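Progress report, October 11, 2024
To: Ingeborg Fankhauser
From: Noman Marwat
Re: Workstation refresh and compute benchmarking

Where we are

Ingeborg, you asked for one report per quarter, and for this one to be shorter than the last. I have done my best, although the power supplies have earned their own section again.

Of the 19 workstations in the plan, all but two are built, imaged and running the Pekus test suite overnight. The two holdouts are waiting on memory from Felico, which shipped us the right capacity at the wrong speed, then apologized and shipped the same kits again. The replacements are now on their third tracking number.

The new machines are faster than the old ones, as the budget request promised. The nightly Hatholm build used to finish a little after people arrived in the morning, which gave everyone a respectable excuse to get coffee. It now finishes well before dawn. Coffee consumption has not changed.
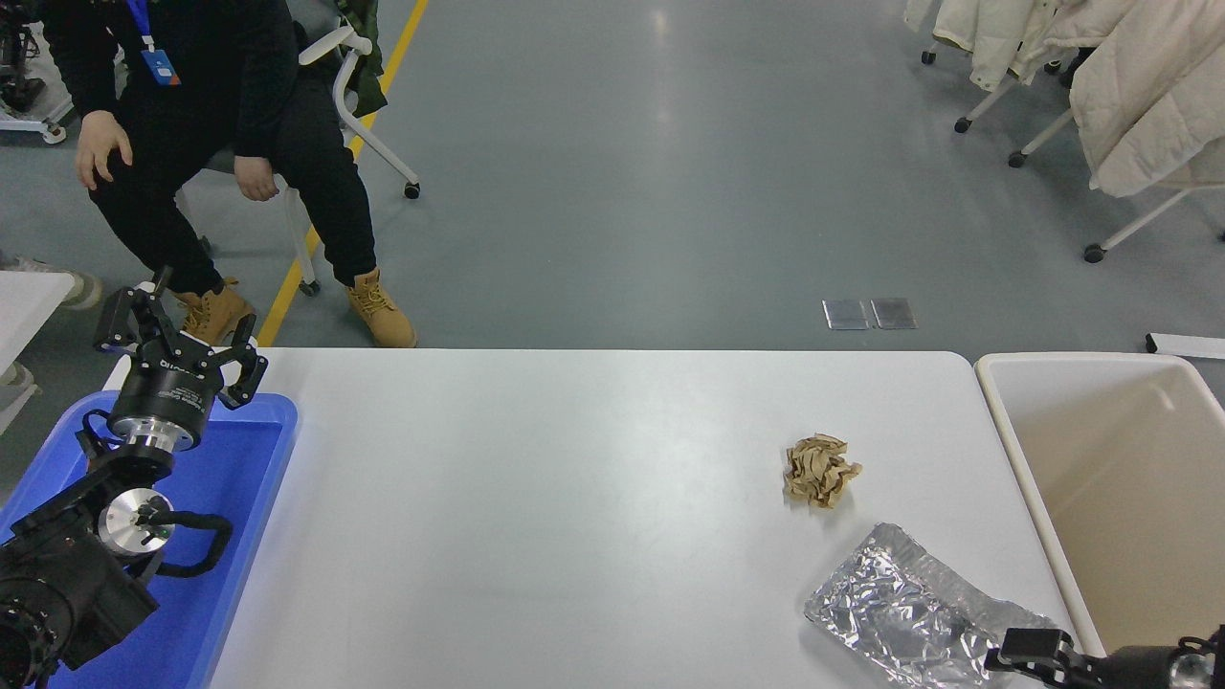 Paper and foil on the lab table, October.

Cooling

The case we picked looks good on a spec sheet and has the airflow of a filing cabinet. With the stock fan curve, the processors hit their thermal limit a few minutes into a long render and dropped their clocks to protect themselves. We swapped the front panels for mesh and set the fans to ramp earlier. The chips now hold their all-core speed through the whole run, at the price of a steady hum that Frei's accounting people on the other side of the wall have already written to us about.

We also tried a bigger cooler on one machine. It lowered temperatures slightly and made it impossible to close the side panel, so we went back.

Power supplies

The original plan reused the old units to save money. On paper they had plenty of headroom. In practice, the graphics cards draw very short spikes that the older units treat as a personal insult, and they shut down. We logged over 102 unexplained reboots before anyone thought to stop blaming the driver. I was the person blaming the driver.

New power supplies are in every finished machine, and the reboots have stopped. The cost came out of the contingency line, which I described in the last report as "unlikely to be needed."
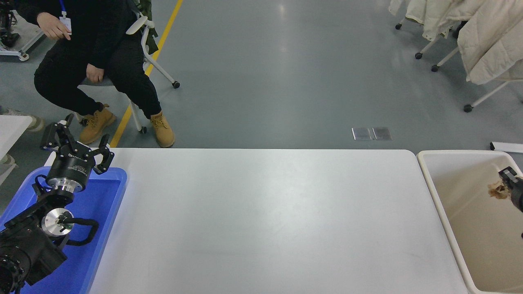 Idle draw is the other number you asked me to watch. It is lower than on the old fleet once the machines are allowed to sleep, and they were not allowed to sleep until last month – a setting in our own image kept them awake so that they could check for updates to the image. It's off now. Updates go out in one batch after hours.

Software

Pekus runs cleanly on the new hardware except for the storage test, which reports write speeds the drives could only reach if they weren't writing anything. I suspect it is measuring the cache. Until that is fixed I'm leaving storage scores out of the comparison, flattering as they are.

What's left

Fit the memory in the last two machines when it turns up, and rerun the full suite on them.
Get corrected storage numbers.
Wipe the old drives and arrange pickup for the retired towers, which currently occupy the good half of the storeroom.
Answer the accounting people about the hum.

Spending is within the approved total, with the contingency line empty. I am not asking for more this quarter. I would like your decision on the extended warranty before the end of October, when Felico's quote expires.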